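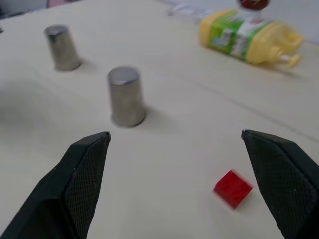
Grasp planner, wrist view, September

OK so the cube is finally getting picked as the target, even with the steel cylinders standing behind it! Yesterday the segmenter kept handing me the cylinders first. I think it's the brushed metal, the depth comes back full of holes there and the planner reads the holes as edges. Raised the confidence cutoff, dropped any blob under 100 points, and the ranking looks sane now.

Still bad: pose on the cube is noisy whenever the wrist is moving (blur, mostly). Despina says to just wait 8 frames after the arm settles and average. Ugly, but I'll try it before touching the filter.

Also the table seam showed up as an obstacle in run 18. Masked it by hand for now, Timo please don't merge that!

To do: put the settle wait in the Pemum config, rerun with the bottle left lying down, ask Remedios where the old calibration went.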